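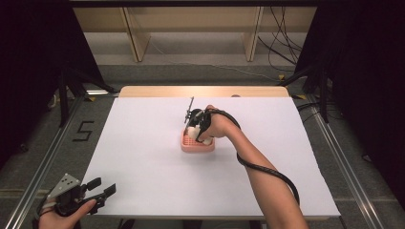

Segmenting your first recording is where Plekilier starts to feel like fun! The software takes a two-handed demonstration and splits it into short, named actions that the planner can reuse, and it does most of the splitting by itself. It works best when each hand has a clear job: the right gripper down on the pink tray, say, and the left one held back near the edge of the table with its jaws open. A plain white work surface is a gift to the object finder too, so if you have one, use it for your first few tries.

## 4. Splitting a recording into actions

Before you begin, finish the import in section 3 and check that both hands show up in the **Tracks** panel. You will need Roren (our viewer) open alongside.

1. Open the recording in Roren and press **Play** once, all the way through. Resist the urge to edit anything yet.

2. In the **Tracks** panel, name the tracks `left` and `right`. The names are case-sensitive.

3. Choose **Segment > Find contacts**. Plekilier looks at jaw opening and hand speed together and drops a marker wherever it thinks a gripper has met something. On a short recording this takes a few seconds, and it's lovely to watch the timeline fill up.

4. Click each marker and step through it with the arrow keys. Drag the marker if it sits too early. Markers on the right track are orange, those on the left are blue.

 > **Note:** Light pushes from above, where the jaws hardly move, are the hardest for the contact finder. If one is missing, put the playhead where you want it and press **M**.

5. Set **Minimum gap** to 11 frames. Anything shorter tends to cut one smooth reach into pieces, and anything much longer swallows quick re-grips.

6. Select a waiting hand's whole track and mark it **Idle**. Idle stretches are kept, and the planner uses them to learn where a resting hand can stay out of the way.

7. Press **Build actions**. Each one appears in the list with a start pose, an end pose and a guess at the object.

8. Check the object guesses. Pale things on a pale surface sometimes come back as `unknown`; click the object in the preview, type a name, and the fix is carried through the rest of the recording.

> **Caution:** Building again replaces the whole action list, including any names you typed. Export first with **File > Save actions**.

### 4.1 Trying it in the planner

This part is my favourite. Send the list to Bokach with **Share > Planner**, pick any action and press **Preview**. A pair of ghost arms will act it out on screen, and you can drag the object to a new spot and watch the path bend to suit.

- If the path turns red, the planner can't reach the end pose. Move the object closer and preview again.
- If you see error 441, the two tracks have drifted apart in time. Go back to Roren, choose **Align tracks**, and repeat from step 3.
- If both arms move when only one should, look again at step 6.

> **Caution:** Preview never moves real hardware, but **Run** does. Keep Run locked (the padlock in the top bar) until you have set the speed limits in section 5.

Found a recording that splits badly? Please send it to Mei Wojcik through **Help > Share a recording**. The odd ones are the most useful, and the alignment tool in version 2 grew out of a batch just like that.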